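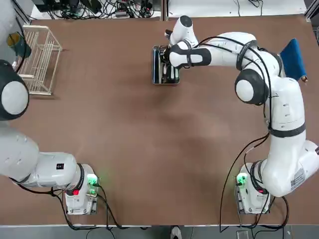 Cutlery tray with dividers, or a plain one?

Forum > Kitchen and Household > Storage and tidying

lorena_b
25 May 2021
I'm sorting out the big table in the back kitchen and can't settle on how to keep the small utensils. I've got a dark rectangular tray with black dividers standing up in it and a silver-grey rim, and a plain metal one with rounded corners. There's also a white wire rack that lives on the table. Which would you use for everyday spoons and such? The drawers are full, so it has to sit out on top.

Pereyra49
Dividers every time. I had a plain tray from Donness for years and it was a heap by the end of each week. You pick up one spoon and three come with it.

grindle770
Disagree with Pereyra49. Dividers are fine until you own something wider than the slot. My ladle and my fish slice have never fitted in anything with compartments. A plain tray takes whatever you put in it and washes in ten seconds. Crumbs get down between dividers and you need an old toothbrush to shift them.

Pereyra49
You don't keep a ladle in a cutlery tray. Ladles go on a hook.

grindle770
Not everyone has a wall to put a hook in. Mine is tiled and rented.

lorena_b
No hooks here either. I've put a few things in the metal tray to see how it looks. There's a white plastic spoon, a long pale green stick-like one and a dark one down the left side.

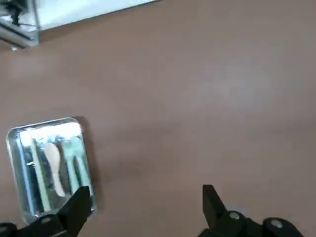
Does a metal tray need a liner?
It doesn't need one for plastic utensils. If the noise bothers you, or the things slide about when you carry it, cut a piece of non-slip matting to fit and wash it when you wash the tray.

trornent_fan
I'd line it regardless. I bought a roll of the Trornent matting in March and there's plenty left. Leave a small gap at the edges or it curls up.

oriana_bustos
Lorena, keep both. Dividers for knives, forks and teaspoons, metal one for the long stuff. I've said this to you on the phone.

lorena_b
You have. I wanted a second opinion.

Pereyra49
Two trays is just twice the clutter on the worktop.

oriana_bustos
It's a large table. There's room.

grindle770
Agree with Oriana for once. Put the divided one near the cooker end and the plain one by the rack, then see which you reach for after a fortnight. The other can go in a cupboard.

lorena_b
Fair enough, I'll try the two together. Does anyone know if Grindivon still do the shallow lids? I'd like something over the forks to keep the dust off.

trornent_fan
They did when I last looked. Measure across the outside of the rim before you order, the sizes they list are for the inside.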